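Guides > Holovko Laundry Care > Section 2: Washing and Drying Dark Knits

30 July 2023, by Zlata Stasiv
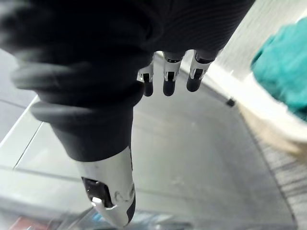 Dark sweaters are the garments we get the most letters about, and I understand why, having ruined a few of my own before I ever wrote a word of these guides. The Holovko washer has a Knits program that is very gentle with them, but it does like a little help from you at the start. Please read the whole section through once before you load anything, and then come back to step 1 with your sweater in hand.

Before you begin

You will need a mesh bag, a liquid detergent meant for dark colors, and a flat place to dry things. Powder works fine for towels, but it can leave pale specks in black knitwear that are a real nuisance to brush out.

1. Read the care label. If it says hand wash only, skip ahead to the note after step 6.

2. Empty any pockets, close the buttons or zipper, and turn the garment inside out. Take your time with the cuffs – they like to stay tucked inside the sleeves.

3. Fold the sleeves across the front and slide the garment into the mesh bag. One sweater to a bag, please, even if two will squeeze in.

4. Pour detergent into the left compartment of the drawer, up to the lower line and no further. Leave the softener compartment empty.

5. Turn the dial to Knits and press Cold. The display will show 31, and that is the length of the program in minutes.

6. Press Spin until the light beside 1 comes on. Then press Start and wait for the click of the door lock.

NOTE: For hand wash only garments, choose Soak in place of Knits and set Spin to 0. The sweater will come out heavy with water, so have a towel ready to roll it in. My colleague Lev Dmytriv lays a second towel on the floor as well, and after visiting his laundry room in Jikville I have taken up the habit myself.

CAUTION: Never use the 1000 spin setting for knitwear. It is meant for sheets and cotton towels, and it can stretch a waistband or neckline past any hope of repair.

Drying

7. When the door unlocks, lift the whole bag out with both hands. A wet sweater pulled up by one shoulder will grow a good deal longer on that side.

8. Lay it flat on a dry towel and pat it back into shape, bringing the ribbed edges in close with your fingertips. Keep it out of direct sun, which fades black to a tired sort of brown.

9. Turn it over once the top side feels dry. In damp weather this can take until the next day, and by October you may want to move it to a warmer room.

CAUTION: Do not put wool in the dryer, even on Low.

If the rinse water still looks gray after the first wash, run Rinse once more by itself. New dark knits often shed a little dye, and it usually settles down after a wash or two. Stubborn lint is covered in Section 3, along with cleaning the filter.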